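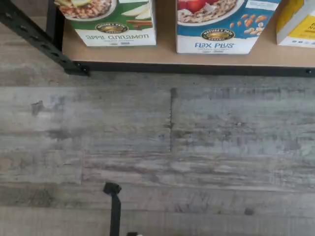 Page last changed: September, 16:40 (E. Løken)

Home Notebook Rooms Stock lists Search

September – mock shop, shelving and cereals
Eilif Løken, with bits from Florian Huet

Low shelf restocked today, back on the boxed cereals. Writing this up quickly before I forget which bits we decided and which bits we only talked about.

Bay is the black perforated upright one with the tan board, front rail on. Board seats fine now. Last week it rocked at the left corner, Florian took it off and put it back the other way round and that seems to have cured it. Did not measure anything. Should of.

Order from the left: Apple Cinnamon, then Flax Plus (both Nature's Path), then the yellow and white one, purely elizabeth. Gap of bare board between each. Florian wants the gaps kept, I would rather close everything up like a real shop, but the Bakatura sheets were done with gaps so gaps it is for now.

Fronts not lined up. Flax Plus is further forward than Apple Cinnamon. Mavside plan says everything pulled up to the rail, so strictly it's wrong – leave till we have the plan printed out and can do the whole run in one go.

Stock room: crate 57 is the cereals crate, crate 233 is tins. Somebody had swapped the lids. Swapped back, wrote the numbers on the sides as well with the fat marker.
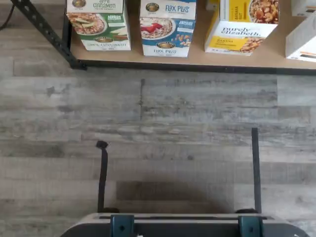

Low shelf and the plank floor, left end. Second Apple Cinnamon and second Flax Plus in view.

Shelf labels: the Plastell strips still not here. Order ref 1402, Florian rang them at lunch, told "being packed". Without them no price rail, and the front edge stays plain black. Could print paper ones and tape them but the tape marks the paint, we found that out on the tall bay.

Floor. Greyish beige plank pattern, I like it, Florian thinks it makes the bottom shelf look dingy. Lemaire quoted for a paler one, about 2 days to lay, room shut while they do it. Not this month. Swept along the front of the bay this morning, crumbs from somewhere, no box open that I could find.

purely elizabeth pack sits a bit skew, you get the narrow side as well as the front. Square it up when the fronts get done.

To do
– print Mavside plan, big enough to read from standing
– fronts to rail, all of bottom shelf
– chase Plastell agian if no strips
– tidy the thin cable by the left end of the bay
– dates on the cereals, crate 57 too, Florian has the list
– ask Lemaire for a sample plank befor anyone says yes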